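4.2 Kerbside sorting and the mixed plastics stream

The second part of the study looked at what households in the district put into the plastics container, and at how often they put it in the wrong one. Collections in Mudgway are made every second week. The containers are emptied at the Skanditz depot, where the contents are weighed before being passed on to the sorting hall.

We sent a short questionnaire to 862 addresses on the Mudgway rounds and received 598 usable replies. Replies were left out of the analysis if the household had moved during the study period or if the page on container use was blank. The remaining forms were matched to the round on which the address lies, but not to any single container, so the results below hold for rounds and not for households.

Most respondents said they rinsed bottles and tubs before putting them out. Fewer did so with film and trays, and the written comments suggest that many were unsure whether these items were accepted at all. The leaflet in use at the time, printed by Rediline, lists trays under two headings — once as accepted and once as "check locally". A corrected leaflet went out in October, after our forms had been returned. Figure 3 goes with this section.
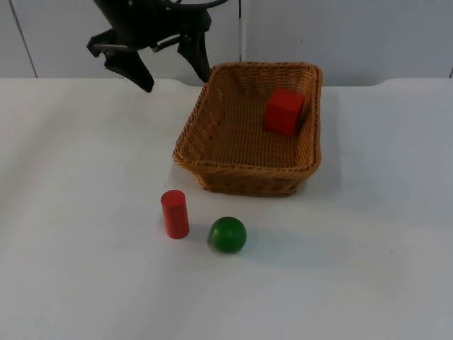

Figure 3. Gripper with its fingers apart over a white tabletop.

Do households that rinse their plastics also sort them more accurately?
Only to a small degree, and the link is weaker on rounds with shared containers than on rounds where each address has its own.

Shared containers were a problem in other ways too. In the comments, 166 respondents mentioned bags left beside a full container, and several said that they had stopped sorting film for lack of room. The depot records for the same rounds show heavier loads after public holidays, when a collection is moved back by a day or more. We did not have records for the Grandov side of the boundary, where a different contractor empties the containers, and could not compare the two.

Two limits should be kept in mind. The replies are self-reported, and people may describe the habits they would like to have. The depot weights include food residue and rainwater — the lids on the older containers do not close fully — so a heavy load is not always a full one. Section 4.3 returns to the weights and sets out the correction used for wet weather.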